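Rosemarie Dreßler has worked the packing line at Vokthorpe for 14 years, and for the past three weeks she has been teaching two robot arms to pick things up. I can't remember the last time I saw anyone enjoy a new job so much!

The setup is called Vuro, and it lives in the old sample room. Before it came, all our mixed sets (play kitchens, shape blocks, odds and ends) were picked by hand, 2,000 of them in a busy week, and your wrists knew all about it by the end. Mine certainly did. So when Brinkmann from production asked who fancied learning to run the arms, I put my name down straight after Rosemarie's.

We started with a small table and a few bits and pieces - a block, a red box with a round knob, a cup with utensils standing in it.
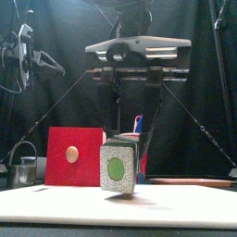
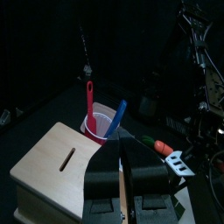
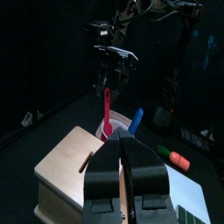 Both arms, with the patterned block at the front of the table: 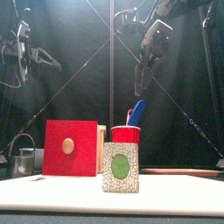
What I hadn't expected is how much of the job is still ours. You have to know that a handle wants approaching from the side, and that a light cup will tip if you're greedy with it. Rosemarie knows all that without thinking, and now she has to put it into words, and she's brilliant at it. The engineers write down what she says!

There are worries too, of course. Ender on the late shift asked outright whether there'd be fewer of us by September, and Brinkmann said no jobs are going, but that some of them will change. I believe him, mostly. I'd like to see it in writing, and I've told him so.

Meanwhile I'm on the training rota again tomorrow morning, and I've asked if we can try the kettle with the wire handle.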